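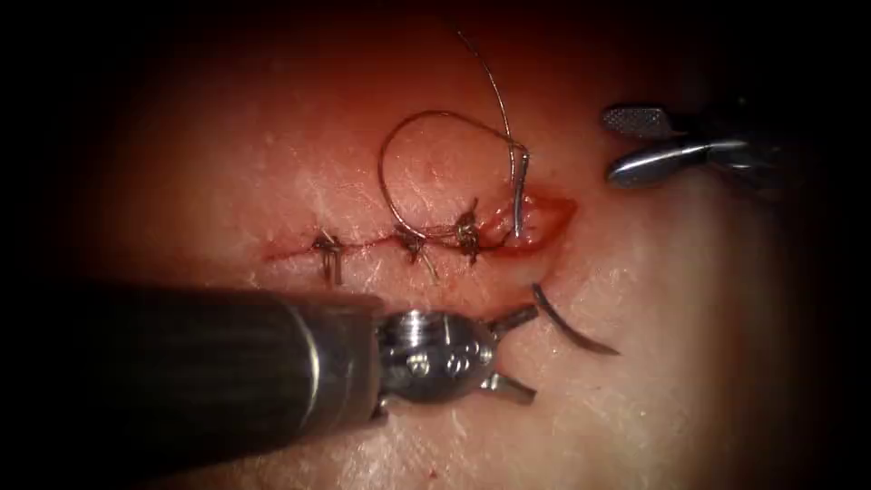 Figure 4. Skin pad with three stitches in place and the right end of the cut still open.

4.2 Running a Closure Exercise

Applies to the Muli two-arm suturing trainer with the Skenach pad set. Finish arm homing (section 3) before you start.

1. Clip the pad into the tray with the cut running left to right under the overhead camera.

2. On the console, choose Practice, then Closure. Set motion scaling to 5 for new users.

3. Open the wrist camera view. Focus is fixed, so bring the arm down slowly until the pad surface is sharp.

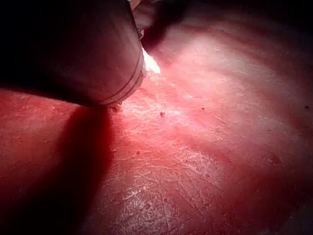 If the view washes out, lower the lamp one step at a time. The red tint is set under Display and has no effect on the recording.

CAUTION: Do not lower an arm with the foot pedal released. The arm will hold its last height and the next press may make it jump.

4. Bring the needle into the work area. Keep the jaws open until they are lined up with the needle, then close them with a light squeeze. Grip force above 30 on the console bar can mark the needle.
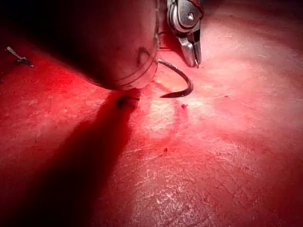
5. Drive the needle through both edges of the cut and pull the thread until a short tail is left.

6. Wrap, pass and tighten. Use the second arm to hold the thread -- not the needle -- while you set each throw.

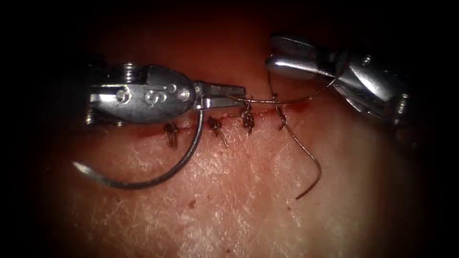
Leave enough slack between the two arms to move either one freely. If the tension light turns amber, stop and open the grasper before you back away.

7. Trim the ends and move right to the next stitch. Repeat until the cut is closed.

8. Press Save Session. A session file takes about 18 minutes to upload on a standard line.

Note: Replace the jaw inserts after 4,000 grip cycles. The count is listed under Service. Order inserts and pads from Skekow, or from the Wernosberg parts desk if your unit is under a service plan.

4.3 Cleaning the Tray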